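Equipment Planning Analyst, Manipulation Hardware (contract)

2 min read

Trellance is hiring an analyst to plan and cost the next purchase of hand-held grippers and related bench equipment for the Plavby program. The contract runs to the end of February. Applications close May 18, 2025.

The program records kitchen handling tasks, chiefly plates and other tableware. The budget covers grippers, marker cubes, cabling, spare fingers and work tables.
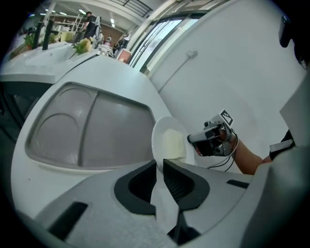
The analyst reports to the hardware lead and has no direct reports. Duties:

- Maintain the equipment register (397 line items at present).
- Prepare a replacement schedule for finger pads and cables -- both are consumables and are currently bought ad hoc.
- Obtain and compare quotes for 10 additional gripper pairs.

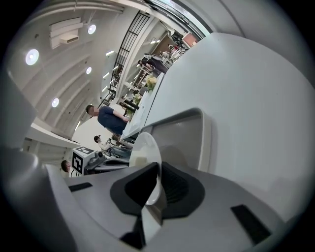
Applicants need three years in purchasing or lab operations and must be able to read a mechanical drawing. Experience with robot arms is useful but not required. Stock records are kept in Monel, and training is given in the first week.
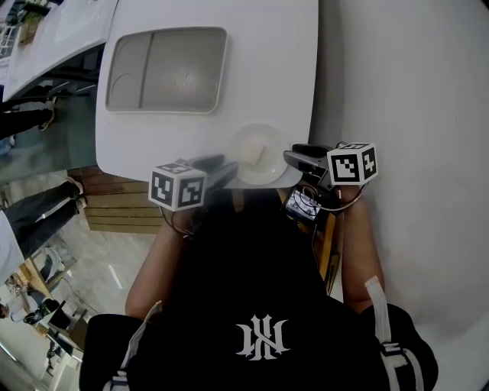

The post is on site, four days a week. Lead times on machined parts are long, and the first draft budget is due six weeks after the start date.

Send a resume and one sample cost plan (figures may be redacted) to the Trellance hiring desk, quoting reference 936.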